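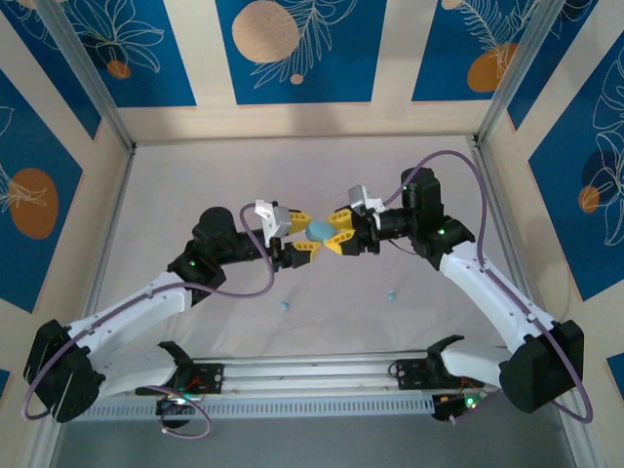 Two arms holding a light blue object

Rivholm Residents' Forum – Council oversight motion

wosteck_ward
Council received 262 submissions on the proposed police complaints hearings. The motion should proceed. 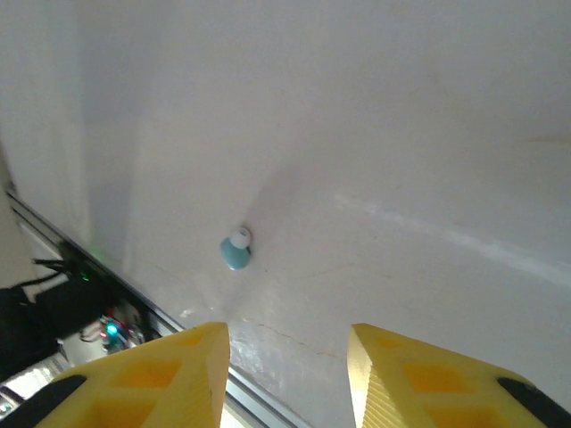
Promach

29 Sep 2021
I respectfully disagree. The notice period was inadequate – my neighbours received nothing.

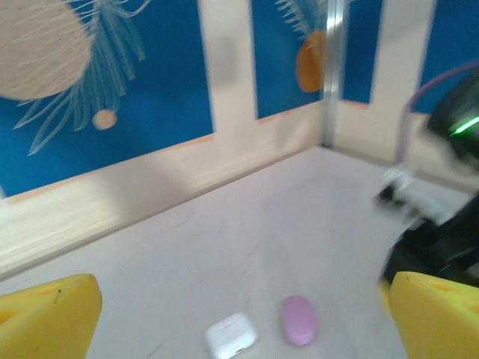

A deferral to December would permit proper notice.

Mtshali
Notice was published in accordance with the by-law. I do not support deferral.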